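The Case for Keeping Things Longer

*Plandell, 4 Dec 2001*

Municipal policy on household waste has concentrated for many years on what happens after an object is thrown away. Plandell has improved its collection routes, enlarged the transfer station on the Vikham road, and printed clear instructions for sorting glass and paper. These measures were sound and should continue. They do, however, begin at the curb, and by then the most important decision has already been made in the home.

Textiles show the difficulty well. A shirt with a torn seam has lost very little of its value. The cloth is whole, the cut is still good, and the repair may take a person of ordinary skill less time than a trip to the store. Yet the garment is commonly discarded, and the household that discards it is behaving sensibly by its own accounts. A replacement is cheap. The nearest tailor serving the east side of town is in Flullton, keeps short hours, and must charge a price that reflects the rent.

During the mending trial held at the Mavromatis Building in May, the town accepted 282 articles of clothing from residents over a period of 6 days. The great majority needed only minor work: buttons, hems, zippers, and small tears. Only 8 articles were returned to their owners as beyond repair. The trial was modest in scale and its results should be read with caution, but they support the view that much of what is called worn out has simply been neglected. 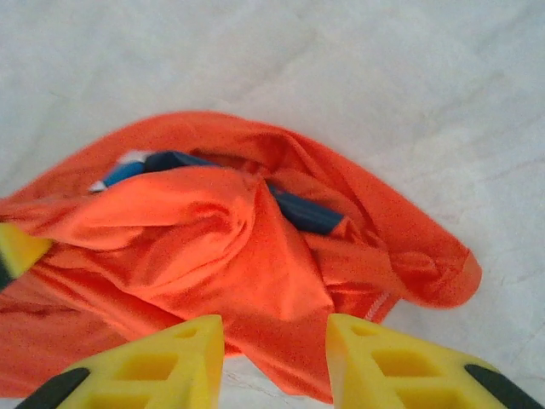 *An orange garment on a pale, lightly veined surface.*

It may be objected that mending is a private matter and that local government has no business in the sewing basket. The objection deserves a serious answer. Government already takes part in the life of a garment at its end, when it pays to haul and bury it. The cost falls on every taxpayer, including those who look after their belongings with care. A public body that accepts the expense of disposal has a fair interest in delaying it.

A second objection concerns trade. Some merchants in Vikham have expressed the fear that a public repair service would draw customers away from their stores. The likely effect is small. Residents who bring in a coat for a new lining will still need thread, shoes, and winter gloves, and a person who has learned to value good stitching may well spend more on the next coat. The tailor in Flullton, for his part, received several referrals during the trial for work too complex to be done on site.

The proposal now before the town is limited. It would open the ground floor of the Mavromatis Building to residents on 2 afternoons each month, supply sewing machines and basic materials, and pay one qualified instructor. The annual cost would be about the same as the present budget for leaf bags. No new staff position would be created, and the arrangement would be reviewed before renewal.

The schools should also be asked to consider their part. Basic sewing was once taught to most pupils in the district and was dropped when classroom space was short. Space is less pressing now. A short course in the middle grades, open to boys and girls alike, would give young people a skill they could use for life, and it would give the town a generation of residents less dependent on any public program of this kind.

The proposal merits approval in its present form.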